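Speaker notes: Segmenting handheld demonstrations of cloth handling
Presenter: Hilkka Pesonen. Session chair: Vusumuzi Buthelezi.

Opening (4 minutes)
Thank the chair. State the scope at once: these notes concern the Catside toolchain, from raw recording to training segments. Policy results are covered in Kanyarat Wiriya's talk after the break.

Remind the audience that bedding was chosen for the July release. Folds hide other folds, and the finger pads are often hidden by the cloth they hold. Image tracking alone does not settle when a grasp begins.

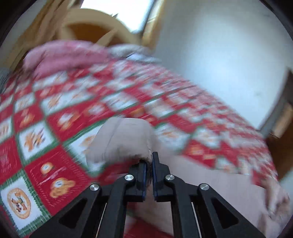 Pose estimation
The first stage recovers the path of the gripper from the wrist view. Fast motion remains the main source of lost tracking. When blur spreads across the background, the estimator has few stable corners to match, and features on the gripper itself must be masked out or they will pull the solution toward zero motion.

Of 119 recordings in the review set, 74 passed on the first run. Ravindran Salian's change to the mask recovered a further 40. The remaining recordings were withdrawn.

Pause here for questions on calibration. Refer detailed questions on lens models to Mr. Salian.

Contact labels
The second stage assigns one of two labels, pinch or push. The distinction matters to the planner — a push carries no grasp constraint, and the fingers may leave the cloth at any time. Earlier versions of Catside treated every contact as a grasp, and the planner then produced closing commands where none belonged. 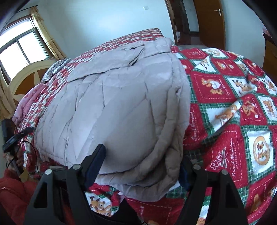 Slide 6. Left finger pad pressed into the folded comforter; patchwork quilt to the right.

Explain that the labeler reads finger width together with the local shape of the cloth. Where the two disagree, the segment goes to a reviewer. Temitope Onyeka wrote the review tool and will show it at the Grostley table during the break.

Close
Label definitions are frozen until the next release. Requests for changes should be sent to Ms. Onyeka in writing, with the segment attached.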